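Gripper drifting on CPU removal cell, pads or pivots?

virag_bench
Posted Wednesday, July 27, 2022

Hi all, hope everyone is keeping cool. I look after the teardown cell at Pistelbridge, where we pull processors out of old server boards for resale, and I'm having a rough week with the gripper. It picks up fine, but somewhere on the way up the chip rolls a little toward one finger, and by the time it gets to the tray it's sitting crooked. We've done close to 2,000 picks since the fingers were last apart, which was back in March. Before I take the whole thing to pieces, what would you folks look at first?

solderdad
Pads, pads, pads. Old paste gets on everything and once there's a film on the finger faces you might as well be gripping a bar of soap. We wipe ours with alcohol every 100 picks and it cured most of what you're describing. Takes two minutes and a lint-free cloth, and you get to stretch your back!

Vanadska
I'm going to be a pain and disagree with solderdad (sorry, you know I love you). A dirty pad slips straight down. A roll toward one side says to me that one linkage has more play than the other. Power off, hold the finger tips and wiggle each one gently. If you feel a click on one side, it's a pivot screw backing out, and all the alcohol in the world won't help. Ours loosened up after the cell got moved across the shop, and I spent 2 days blaming the program.

solderdad
Fair, but cleaning is free and taking the pivots down means redoing the grip calibration. I'd still start with the cloth.

Jin-sol Ban
Could be both of you. May I ask how virag_bench is coming in over the socket? At Waritz we had the approach a touch off square, and the fingers were loading one edge before the other. It looked just like a worn pivot, and we replaced a perfectly good one, which I still feel silly about.

virag_bench
Thank you all, this is so helpful. I ran it slowly this morning with the wrist camera on, so I could keep an eye on the chip against the fingers while it was right over the socket.

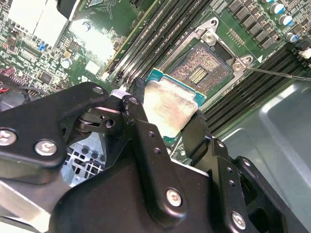
I also did Vanadska's wiggle test with the power off, and there is a tiny click on the right finger, nothing on the left. So tonight I'll clean the faces anyway (happy, solderdad?), then snug up that pivot with a drop of the medium threadlocker and redo the calibration on a scrap board. I'd rather not bend any pins on a good one.

Vanadska
Go easy on the threadlocker. If it creeps into the joint, the finger gets sticky and you'll be back here with a new thread. And put a paint mark across the screw head so you can tell at a glance next time if it has turned.

Jin-sol Ban
Please check the approach too, while you have the scrap board in there! Mine was off by 9 tenths of a degree.

virag_bench
Will do, both. Does anybody have a torque number for those small pivot screws? My manual has a coffee ring right over the table.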